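Search this blog
Search

December
Posted by the Ultalden Creek blogger
3 min read

Signing the creek paddock over

Well, we've finally done it. After 16 years of looking at the bottom paddock and saying we ought to do something about it, we've put a conservation covenant on the whole creek flat, from the Salameh Road culvert right down to the boundary fence. It stays on the title for good, whoever buys the place after us, and I did have a little wobble with the pen in my hand. Forever is a long time when you're used to planning as far as shearing!

The paperwork took 2 years (I'd been told to expect one), mostly thanks to a muddle over where the old Mekent survey line ran. In the meantime we kept the cattle off, and the sedges came back so thickly along the water that I've given up my old shortcut and go round by the dam. I'd half forgotten there were frogs down there, and now I leave the laundry window open of an evening just to hear them.

Planting starts once the autumn break comes. We have 500 tubestock on order, mainly river bottlebrush and swamp gum, and the guards are stacked in the machinery shed already. I'd love some company for it, so if you're nearby and don't mind mud, leave a comment and I'll send directions. Bring gloves, a hat and your own morning tea – I'll do the urn and a slab or two of banana bread, made with fruit that's properly gone over, freckled brown and bruised with the tip nearly black, as it ought to be. Park at the top gate, please, as the track gets greasy past the trough.
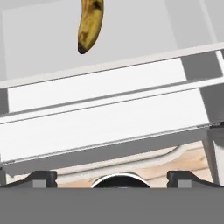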